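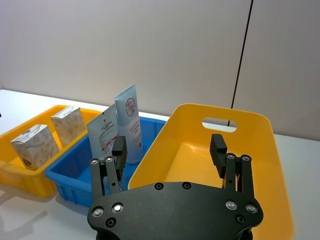

Anyone who has ever opened a bathroom cabinet and been hit on the foot by a tube of hand cream should be made to spend an hour sorting, one reader wrote to us in July, and then be made to do it again with somebody else's cabinet. The Mudham toiletries bank has taken up the first half of the suggestion. It is still thinking over the second.

The bank, which runs out of a back room at the Nguyen-Tran hardware store on the main street, has given up its old system, known to regulars as "the heap." In its place are plastic crates on a white table, yellow and blue, with a large yellow bin at one end. Small boxes have a crate. Pouches and tubes have a crate. The large bin is a matter of continuing debate.

Under the heap, a family asking for toothpaste stood a fair chance of going home with foot powder. Both come in tubes, both claim to be fresh, and the person handing them out at closing time was usually tired. The bank got one letter of complaint about this and one letter of thanks, and has kept both.

Donations come mostly from the town itself, with a share from Condholm, the pharmacy chain two exits down the highway, which passes along items whose packaging has been redesigned. The contents are the same as before. The shampoo has simply stopped being the right shade of green. Last month's delivery came to 643 items, of which 300 were sachets, a format that seems to have been developed by somebody who hates scissors.

Sachets were the real trouble with the heap. They slid under everything and turned up weeks later stuck to the bottom of something heavier. In a crate with slotted sides they can at least be stood up against a neighbor, so that the front can be read without picking the thing up. Tubes go cap-down, crimped end in the air. This was settled after a long discussion in which the other side argued that tubes should lie flat, like reasonable objects, and lost.

The rules now taped inside the storeroom door run to a single page. An earlier draft ran to four and included a paragraph on travel-size mouthwash that several people found upsetting. What survived is fairly plain. Boxed items stay in their boxes. Anything opened goes back to the donor if the donor can be found, and into the trash if not. Anything with a label that the sorter can't read gets set aside until somebody who can read it comes in, which in Mudham has so far taken between ten minutes and a whole month.

Hotel soaps remain unresolved. There are a great many of them. They arrive in sandwich bags, in coffee cans and, on one occasion, in a boot. The bank doesn't turn them down, but it would like it known that the town has now traveled enough.

Sorting takes place in the evenings from 6:30, after the hardware store has closed and the paint mixer has stopped. The table wipes clean, a great improvement on the old one, which had been a door and still had the handle. Newcomers start on the small boxes and move up to tubes when they feel ready. There is no test.

The bank hands out bags at the store's side entrance on the first Saturday morning of the month, or would, if the parade had not taken the side entrance for this one. Until further notice, pickups are at the front, next to the garden hoses. Each bag holds soap, toothpaste, shampoo and one item chosen by the person collecting it. The bank used to choose that one too, and there was an unpleasant stretch when everyone got bath salts, including 27 households in the Werance apartments, which have showers.

More crates would be welcome, in any color, though blue and yellow would avoid another discussion. The goal is to have 100 bags packed before school starts. Razors, deodorant and unscented lotion are running low. Bath salts are not.

Drop-offs can be left at the Nguyen-Tran counter during store hours. Please ask before leaving anything in the wheelbarrow display, as two donations have already been sold with it.

Contact the newsdesk | © Mudham local news. All rights reserved. | Back to top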